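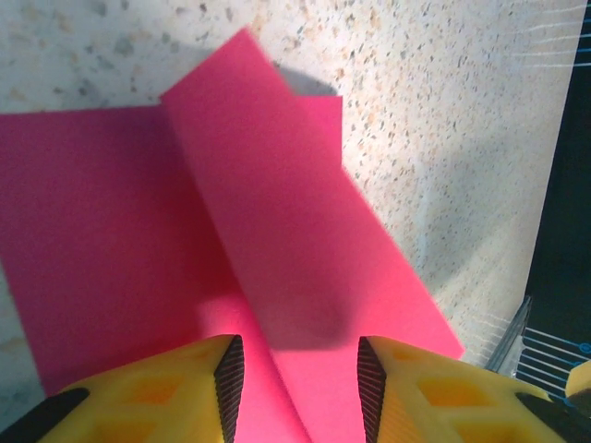 I finally made the little accordion book I've been going on about since March, and I'm so pleased with it that you're all going to have to hear about it.

Some background for anyone new. I came to bookbinding through a library copy of a slim manual by Heidrun Aigner, and the accordion (she calls it a concertina, same thing) is her very first project. No sewing, no glue in the spine, just one long strip of paper folded back and forth with a cover stuck on each end. I skipped it at the time because it looked too easy. Silly me! It's a lovely thing to make and it's much fussier than it looks.

The trick, if you can call it that, is to fold in halves. Don't measure along the strip and mark off every page, or you'll be a hair out on the first one and a mile out by the last. Fold the whole strip in half, then bring each end back to the middle fold, and keep going like that. Check the grain before you start, too. Bend the sheet gently both ways and one way will give more easily. You want your folds running along that direction. Against the grain the paper cracks, and with a bright colour you get a nasty pale line right down the crease.

My first try was 4 pages too long and wouldn't close flat, so it's now a bookmark for the cat to chew. The second one, done at the kitchen bench before breakfast with the radio on, came out beautifully crisp. I used a bone folder from Salari, which is the nicest one I've owned, but the back of a spoon did me fine for years.

For the covers I cut grey board a few millimetres bigger than the pages on each side and wrapped it in an old map of Prernholm that was falling apart at the seams anyway. Nine hours under a stack of cookbooks and it was dry and dead flat.

Next I want to try one with pockets for ticket stubs and pressed flowers. If you've made one, tell me what weight of paper you used, as mine keeps wanting to spring open!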